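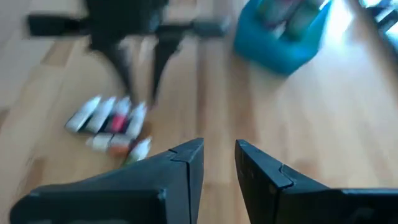
Darmawan Tjoa asked after the last session whether a small shop has to count its stock every month if the computer already keeps the numbers. The short reply is no, but it has to count at some point, and these notes cover how.

Unit 4: Counting Stock

Stock records drift. A box is put on the wrong shelf, a return is never entered, a delivery is short and signed for anyway. The record says one thing and the shelf says another. The difference is called the variance, and the count is how you find it.

There are two ways to count. In a full count the shop stops moving goods and counts everything at once. In a cycle count a small part of the stock is counted each week, so that every item comes up over the year. Most of you will meet the full count first, usually in February when trade is slow.

We use this website's cookies to remember your settings. Accept / Manage

Case: Willems

Willems sells plumbing parts from one store and a back room. Before the count the system showed 2601 items in all. The back room was listed at 685 and the counters found 567. The first report put the missing 118 down to theft.

Etelka Simon went back to the paperwork before anyone accepted that. A transfer to the Drarance branch had left the building and had never been taken off the record. It covered most of the gap. The rest was pipe fittings sold loose but recorded by the bag.
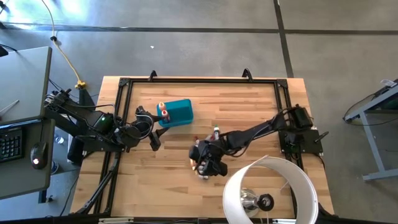 The second problem is the more common one. If the unit of sale and the unit of record differ, every sale adds a small error, and the errors all go the same way. Fix the unit before you fix the number. Correcting the number alone gives you a clean record for a few weeks and then the same variance again.

Procedure for a full count

1. Post all deliveries, sales and transfers up to the cut-off time.
2. Print count sheets without the recorded quantities. A counter who can see the expected number tends to find it.
3. Count in pairs. One counts, one writes.
4. Recount any line that is off by more than 2 percent. Use a different pair.
5. Look for a cause before adjusting. Write the cause next to the adjustment.
6. Keep the signed sheets.

Goods on hand that belong to someone else, such as items on consignment, are counted on a separate sheet and left out of the value.

Reading for next time: the Alteo handout on reorder points, first half only. Bring the Willems count sheet with your own adjustments filled in. Joris Van den Broek has spare copies.

3 comments | 14 shares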